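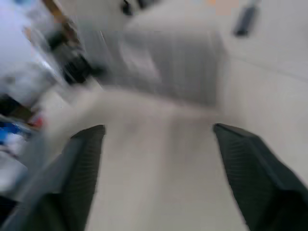

Ticket: Wrist camera clips failing blur check, two-arm station
Queue: Collection standards
Status: Resolved, one follow-up open
Priority: Normal
Project: Jemside
Site: Wostine

Reported problem

The intake check at Zukdale sent back 27 clips from the two-arm station on Thursday. All of them were rejected for motion blur on a wrist camera. The head camera passed on every one. The station operator asked whether the wrist camera needs replacing or whether the check is wrong.

What the rule says

Section 5 of the collection guide covers wrist views. A clip fails if the wrist view is smeared while the gripper is within working distance of the object. Blur is allowed during travel, meaning any time the arm is moving between the rest pose and the table, or being swung clear at the end. The fingers should still be readable during travel. The background doesn't have to be.

The rule was written that way on purpose. An earlier version failed any blurred wrist picture at all and operators started moving the arms so slowly that the clips were no use for training.

Log

09:10 Pulled the rejected clips and the check report. The report gives a blur score for the whole clip and doesn't say which part of it caused the failure.

09:35 Went through the first few by hand. The worst blur is in the travel portion. Streaks all run in one direction, and the finger edges hold up better than what is behind them. That points to arm motion. A focus fault would soften things without a direction to it.

09:50 Checked the lens and the mount anyway. Lens clean, mount screws tight, no play in the bracket. Did not swap the camera.

10:20 Looked at the working portion of the same clips, using the head camera to find the moments when both grippers are low over the table. Attached one for reference.
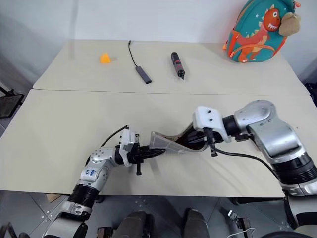 Head camera, both grippers over the near table, item between them. Counts as working portion under section 5.

10:40 Wrist view is acceptable in the working portion of every clip except two. In those two the operator pulled the right arm back quickly while the left one was still closing. Those are true failures and stay rejected.

11:15 Opened the settings for the check. The travel mask was off. It was turned off in September when the Väisänen scheduler was updated and the setting did not carry over. With the mask off, the check scores travel and work together.

11:30 Turned the mask on and ran the rejected clips again. All passed except the two noted above.

13:05 Ran 100 older clips that had already been accepted, to make sure the mask doesn't change results in the other direction. No changes.

Cause

Setting lost in the scheduler update. The camera is fine. The guide is fine.

Fix

Mask is on for this station. Arm speed cap during the working portion was already in the station profile, but it was set for the left arm only. It now applies to both.

Reminders for operators

Keep fast moves for travel. Both arms need to be clear of the item before either one goes back to rest at full speed.

When two arms are handling one item, treat it as working portion until both have let go, even if one of them is doing nothing.

Leave cable slack at the wrist, and check it before the first clip. Look at where the cable goes when the arm reaches the far side of its range, too.

Anything on the table that isn't part of the task goes in the task notes. The check does not look at this, but reviewers do.

Do not delete rejected clips. Leave them in the return folder until the ticket is closed. We needed them for this one and two operators had already started clearing space.

Follow-up

There are 700 clips from other stations that were checked after the same update. The mask setting has to be confirmed on each station before those are run again. Assigned to the Wostine queue.

Also requested: have the report show the time range that caused a failure. Zukdale has the request. No date given yet.

Comment from station operator, 15:20
Cap on the right arm is noticeable on the pull back but we can work with it. Ran a short batch after lunch and nothing came back. Please leave the follow-up open until our second station has been done.

Reply, 15:45
Left open. Second station is next on the list.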